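Progress report to the Rondonuwu fund, second period
12/1/18
Prepared by Retno Lumenta, Winholm workshop

Dear Dinesh,

Thank you for your patience with this one, and for the kind note you sent after the last report. I promised you a fuller account of where the chores work stands, and I am afraid I have taken you at your word, so please get yourself a cup of something before you start.

You will remember that the question your fund put to us was a plain one: can a machine do the small jobs that fill up a day at home or behind a shop counter, and do them well enough that a person would be glad of the help? My answer at this point is "a few of them, slowly." I know that is less than either of us would like, but it is a good deal more than I could have written in August.

## Clearing and sorting a table

We have spent most of this period on table work. I picked it because every household has a table with things left on it, and so does every shop, and the things are never the same twice. We ran 500 attempts in which the robot was asked to pick up one named item and put it somewhere sensible. It managed 234 of them without any help from us. The failures were mostly gentle ones (a missed grasp, a long pause, an item set down in the wrong spot), and I was relieved to see how seldom anything got squashed.

Firm things with flat sides are going well. Soft packets are still a trial to us. The bag changes shape the moment a finger touches it, and the hand that was coming in at just the right angle is suddenly coming in at the wrong one. Ponus, our new grasp planner, copes better than the old one did, but it still likes to go for the middle of a packet when any of us would pinch the end.

Fruit has been a nice surprise! We expected bruises and got very few. I think the credit belongs to the lighter grip setting we brought in at the start of the period, although I would want many more tries before I swore to it.

## Shop-floor work at Stumgate

The people at the Stumgate store have been generous with their stockroom, and we made four visits. Shelf facing (pulling goods forward so the shelf looks full) works on wide shelves and goes badly on narrow ones, where the knuckles bump the shelf above. Emptying cartons is further off than I hoped. Opening the flaps is a job in itself, and for now one of us does it first.

Speed is the other worry. A member of the store staff can face a shelf in the time our robot takes to settle on its first can. I don't think this need trouble us yet, as the store would happily let it work through the night, but I would rather you heard it from me now.

## What is still hard

1. Things on top of other things. If a small object is resting on a book, the robot should move the small object first. It does this when told. Left to itself, it will sometimes lift the book and tip everything off.
2. Things inside other things. A pen standing in a paper roll looks like one odd object to the planner, and we have had long talks about whether to teach it otherwise or let it learn from more tries. We now set the table with both kinds of trouble on it, along with the snacks and the fruit.

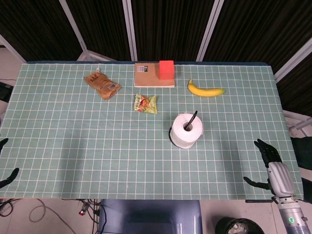

3. Two hands at once. Passing an item from left to right works only at slow speed, and holding a bag with one hand while filling it with the other is still on the wish list.
4. Knowing when to stop. A person glances at the table and sees that the job is done. Our robot tends to look again, and then again.

## Money and next steps

We are within budget. The one unplanned cost was $2000 for replacement finger parts, which came out of the repair line and leaves $200 in it. I would like your permission to move a little over from travel, where we have spent less than planned.

For the coming period I propose that we stay with the table, add cups and cutlery, and go back to Stumgate once the narrow shelves are sorted out. You are very welcome to visit us at Winholm before then, and please do bring the colleagues who had doubts. I would enjoy their questions.

With warm thanks,

Retno Lumenta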